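Picking Up Round Objects: Gripper Tutorial for Club Members
Jakia Robotics Club
Last updated Aug 30, 2018

Before you start, finish the homing tutorial and check that the emergency stop works. You need one onion and one plastic plate from the kitchen bin.

Step 1. Open the gripper fully and move the arm over the onion at slow speed. Set the speed in the Katano panel under Motion.

Step 2. Lower the arm until the onion sits between the fingers. Aim for the widest part. If you close above it, the onion squirts out sideways.

Step 3. Set the grip value to 2000 and close. Wait 2 seconds before lifting.

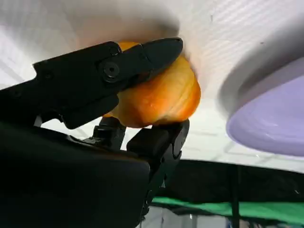
Step 4. Lift straight up, then pause and watch for slipping. If the onion turns in the fingers, put it down and try again at 3000. Don't go higher than that. Papery skin tears and the bits get into the joints.

Step 5. Move over the plate, lower, and open slowly. Save the run under your own name.

Do at least 2 clean runs before changing the colour settings or swapping in another vegetable. The Stiria course in June uses the same grip values, so keep your notes.

Next: Stacking cups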